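计算机组装与维护 讲义
第3讲 机箱内部结构与内存安装
授课:Lama Geagea 实验指导:Hala Zein

3.1 拆侧板后的观察顺序

台式机断电并拔下电源线后,按住开机键数秒,释放残余电荷。机箱侧放,开口朝上,主板呈水平状态,之后的插拔均为垂直受力。侧板及螺丝单独放置,螺丝按规格分格。

观察时先定位处理器插座,再以它为基准辨认其他部件。内存插槽通常靠近插座,单路主板多集中在一侧,工作站和服务器类主板常分列两侧。芯片组多覆盖散热片,位置离扩展槽较近。电源的安装位置因机型而异,以铭牌和线束的出处判断,不以上下方位判断。
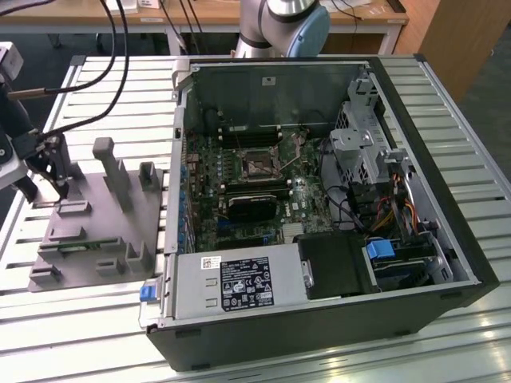

图3-1 侧板拆除后的机箱内部,处理器插座未装处理器,上下各有一组内存插槽

图3-1中,金属驱动器笼位于右侧,笼壁带通风孔,引出的电源线有红、黄、橙、黑各色。按ATX规范,黄线为+12 V,红线为+5 V,橙线为+3.3 V,黑线为地线。品牌机可能采用自定义线序,测量前应查阅该机型的维修手册,不能仅凭颜色接线。

蓝色部件需区分两类:主板左缘成排的蓝色元件是电容,不可按压;电源左端的蓝色件是释放卡扣。部分厂商用统一颜色标示免工具拆装的触点,拆卸前先找此类卡扣,再找螺丝。

3.2 处理器插座的保护

插座空置时,触点直接暴露或仅由金属固定框围护。操作要求如下:
(1)不得用手指、毛刷或棉签接触插座内部。
(2)线缆不得搭在插座上方,理线时先拨向机箱边缘并固定。
(3)长时间不装处理器,应盖上原厂保护盖。

3.3 内存安装步骤

(1)佩戴防静电腕带,夹在机箱未喷漆的金属处。
(2)查主板手册的插槽编号,确定优先插入的通道。不同主板的顺序不同,不可套用。
(3)打开插槽卡扣,将内存条缺口与插槽凸点对齐。
(4)双手拇指压住内存条两端,垂直均匀下压,直至卡扣闭合。
(5)从侧面检查金手指露出的高度,两端应一致。

一侧翘起时不得继续加力,应完全拔出后重插。同一通道内混用不同容量或频率的内存条,系统一般按较低规格运行,也可能无法通过自检。

3.4 实验安排

本实验限时30分钟,每组3人,分别负责操作、读手册和记录。记录表填写机型、插槽编号、内存规格及自检结果。自检不通过时,先恢复为单条内存,再逐条更换插槽定位故障。

3.5 课后练习

绘制本组机箱的内部布局简图,标出插座、内存插槽、芯片组散热片、驱动器笼和电源,并用箭头注明主要线束走向。简图于下次实验课前交Hala Zein。

讲义修订:8/16/19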